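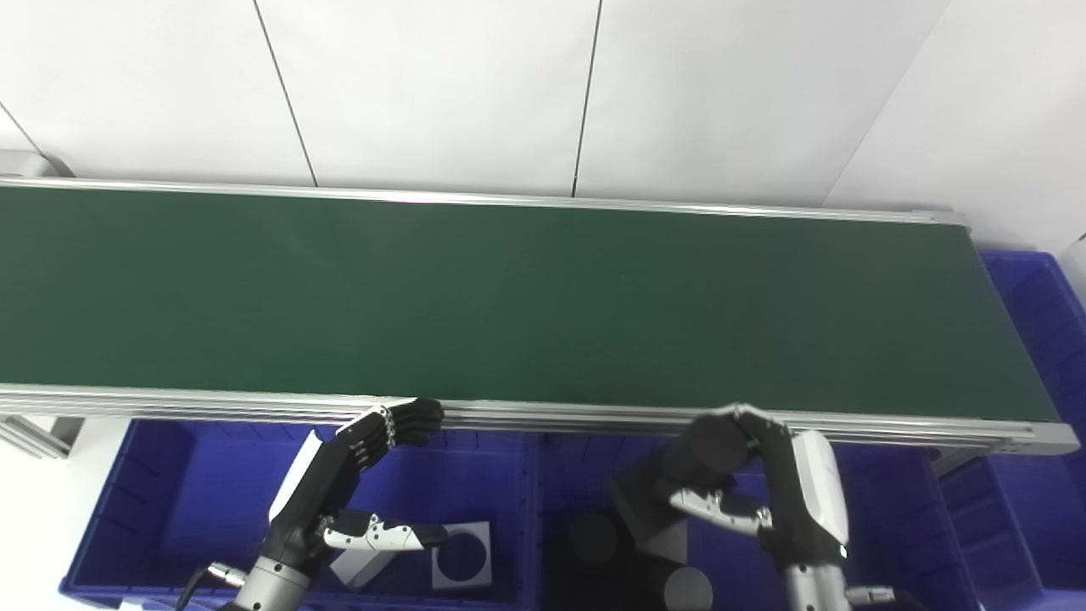 ## 4. Evaluation of the sorting package

The second product we reviewed was the Grullia sorting package, which is sold as a complete station: two arms with multi-fingered hands, the control software, and a set of trained pick-and-place routines for belt work. The supplier's manual says the buyer provides the conveyor and the bins. We installed the package at our Tanville site and left all settings at their delivered values, apart from belt height, which has to be entered by hand.

Parts were handled one at a time. Each trial began with the operator confirming the start on the tablet, and a trial was scored as complete when the part had been released in the place named by the routine. Regrasps were allowed but logged. Mogensen (Section 3) used the same rule for the Lellstead unit, so the two sets of results can be compared directly. 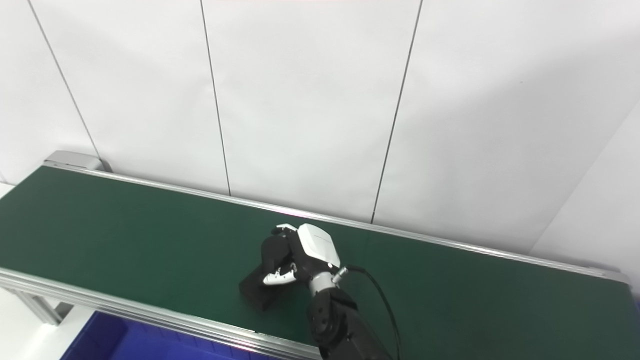 **Figure 5.** Robotic hand gripping a black rectangular block on the green conveyor belt.

We ran 1,079 trials in total. Of these, 356 used plain blocks and the remainder used parts with a less regular outline. The blocks gave little trouble. Most of the logged regrasps came from parts with an upright section on a flat base, where the routine has to choose between closing on the upright and closing on the base. The software offers no setting for this choice.

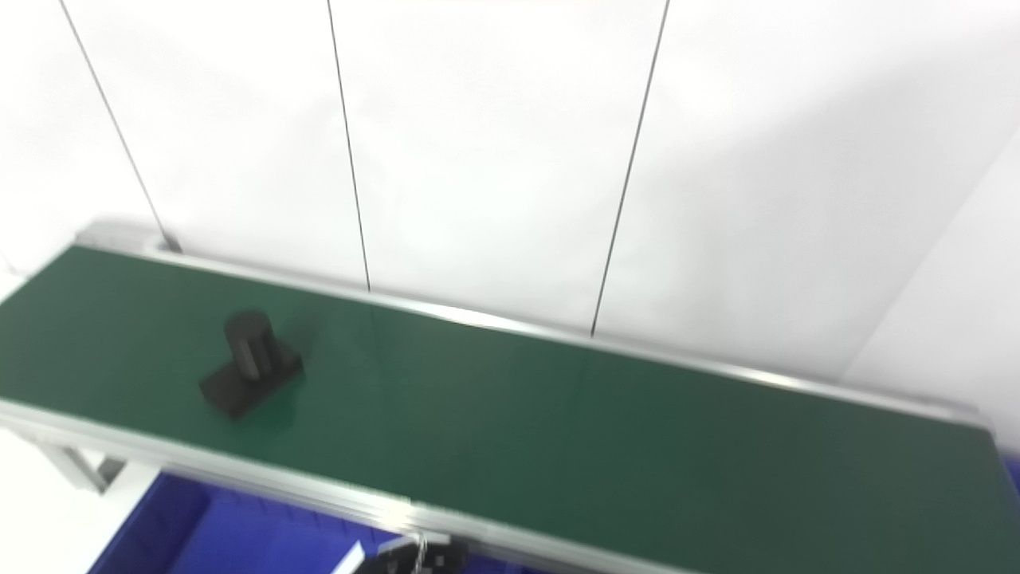 The supplier told us that a later release, due in April, will let the user mark a preferred grasp point for each part. We have not tested it. Vigfúsdóttir's earlier work on fixed grippers suggests that marking the grasp point by hand would help, but it would also add to the set-up time, which already stood at 70 minutes for each new part. For a site that changes parts often, we consider that figure too high. For a site with a small and stable range it is acceptable.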